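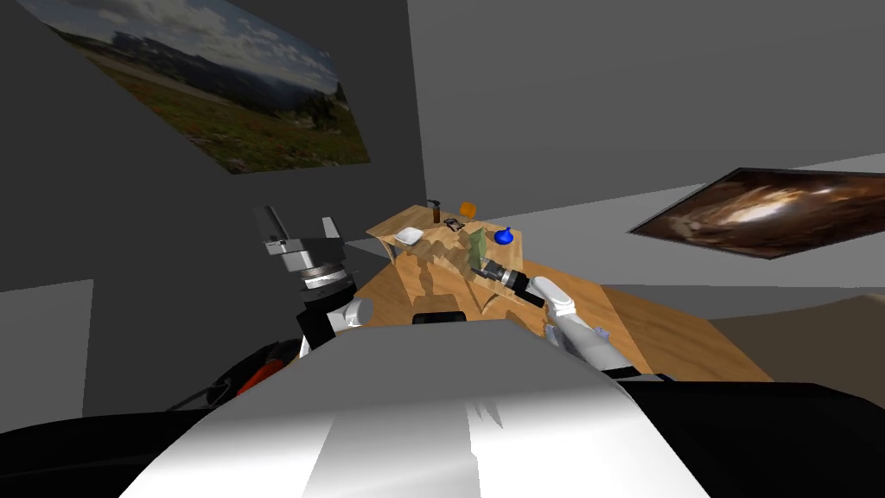

Wide table, light honey-coloured wood, with a few small things standing near the far edge.

Renaud dining table from Todach: my review after one winter

I bought the Renaud in November, when our old table became too small for the family. I compared it for a long time with the Fallix, and the Fallix is cheaper, but its legs stand so far inside that I was afraid somebody would lean on the end and tip it.

Delivery was on a Saturday and the driver left the box in the entrance. It is heavy. My neighbour Crescencio helped me to bring it up, and we needed two pauses on the stairs. The assembly took us 3 hours. The instructions say one hour, but they also show the brackets the wrong way round on page 4, so we had to open everything again.

The surface is pleasant to the hand and easy to wipe. Red wine left a mark when I waited until the morning. Coffee did not. I put oil on it every two months, and I would advise the same to anybody with children.

What I like less is the noise. If you push a chair against the leg, the whole table gives a hollow sound. Felt pads from the hardware shop made this better. I also find it a pity that the extension leaf is sold separately, for 64 euros, and that you must wait 14 days for it.

With a big plain table the wall behind suddenly looked very empty. My sister Agathe Barbier recommended a landscape print with no frame, and I think she was right, a heavy frame would be too much.

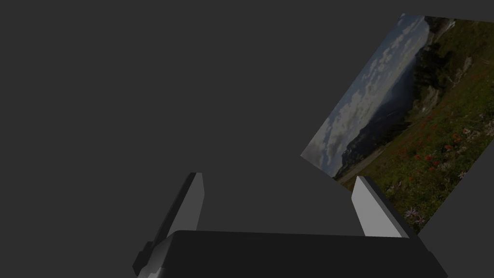
Mountain landscape under a cloudy sky, borderless, on dark grey.

I would buy the Renaud again, but I would order the leaf on the same day. If you live alone or in a small flat, take the Modis, which folds.

My mark: four stars from five.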